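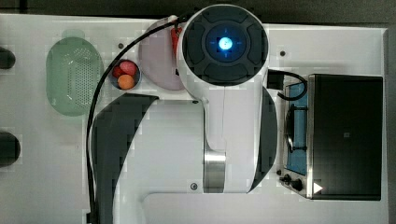 3 min read

Grotard and muralist Ruairi Drummond team up on limited edition Triltetti bottle

FOR IMMEDIATE RELEASE 16/03/2020

Grotard, the family-owned amaro maker, today announced a limited run of its Triltetti bitter orange amaro with labels by street artist Ruairi Drummond. 1,011 bottles, numbered by hand. On shelves end of March, while they last.

Drummond is best known for the long wall behind the old Starner print works, painted over one summer and still up. First bottle he's ever done. The label wraps all the way round and carries on under the neck tag, so you have to turn it to read it.

"They sent me a case and said do what you like," said Drummond. "I did 21 sketches. They picked the one I'd thrown out. Fine by me, it's the loudest."

Colors are rust, cream and a hard green. No gold foil. Drummond asked for uncoated paper and the printer wasn't thrilled, but it holds up in an ice bucket, we checked.

What's inside hasn't changed. Same recipe, bitter orange peel, gentian, a bit of rhubarb root, rested 365 days before bottling. Serve over ice with a strip of orange or long with soda. Also good in coffee, according to the bottling room.

Launch night is at Hakala, the bar and gallery space, with the original artwork on the walls plus four new canvases by Drummond. Doors 7 pm. Space for 199 guests, RSVP needed, 21 and over, bring ID. Drummond will be signing bottles untill nine or so. Small plates from the Hakala kitchen, cash bar after the first drink.

Bottles will be sold at Hakala on the night and then thru selected liquor stores. Two per person. Poster version of the label also availble, unsigned, same green.

Samples, label artwork and interview requests: Grotard press desk. Please say if you need high res. Trade orders go to the sales office, not to us.

ENDS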